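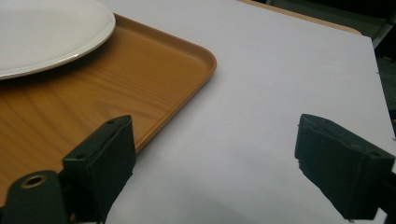

Dreams Under the Full Moon: A Dream Journal Project
Project report by Torben Vogler, Kidutbridge
Project advisor: Rainer Brandes

Why I picked this topic

My grandmother, Elfriede Vogler, has kept a dream journal for most of her life, and she is certain that her dreams get brighter and stranger when the moon is full. She grew up in Firnoleck, where plenty of people apparently felt the same way, and she still sleeps with the curtains open on those nights. I loved hearing her read from her old notebooks (there is one about a talking goose that I could listen to forever!), and when we were asked to choose a project on belief and everyday life, I knew right away what I wanted to do.

My question was simple: do people who keep a dream journal write more, and write more vividly, around the full moon? I also wanted to know what the journal itself does for them, whatever the moon is up to.

How we did it

I found 11 people who were willing to write down their dreams every morning for 3 months, ending in December. Some of them believe strongly in moon energy, some think it's all nonsense, and a couple had never given it a thought. Everyone used a paper notebook except Hauke Oltmanns, who typed his entries into Lulteo because he says he can't read his own handwriting before breakfast.

The rules were short. Write before you talk to anybody. Write even if it's only one word or a color. Give the dream a score from 1 to 5 for how vivid it felt. Don't look up the moon phase. I kept the moon calendar at my house and matched it to the entries only after the last notebook came in.

Once a month we met to share, if we felt like it, and those evenings were my favorite part of the whole project. Lutz Meinecke opened each one with a few minutes of quiet breathing, which felt awkward the first time and completely natural by the last. 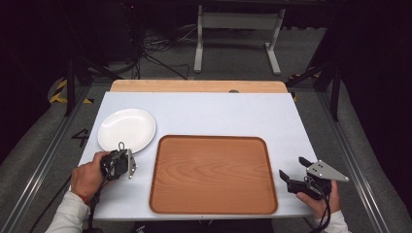

White plate and wood-grain tray on the table.

What we found

Together we ended up with 200 entries that had a clear dream in them. The rest were things like "nothing" or "blue?" or, in one case, a grocery list.

When I laid the entries out by moon phase, the full moon nights did come out slightly more vivid, and I got very excited. Then Mr. Brandes asked me to take out Lutz's notebook and add everything up again, and most of the difference went away. Lutz had scored nearly every full moon dream a 5. He told me cheerfully that he always knows when it's full, calendar or no calendar, so his scores may say more about his expectations than about his sleep.

The bigger surprise was how much everybody's recall grew. In the first weeks the entries are a line or two. By December several people were filling whole pages, with smells and voices and the patterns on wallpaper. It happened to the skeptics too.

What I would change

I would want many more entries, at least 1,000, before saying anything firm about the moon. I would also ask people to note their bedtime, and whether moonlight could get into the room. My grandmother's open curtains might matter more than I thought!

She has read this report, by the way, and she isn't convinced. She has offered me her notebooks for a second round, and I've already started typing up the first one, goose and all.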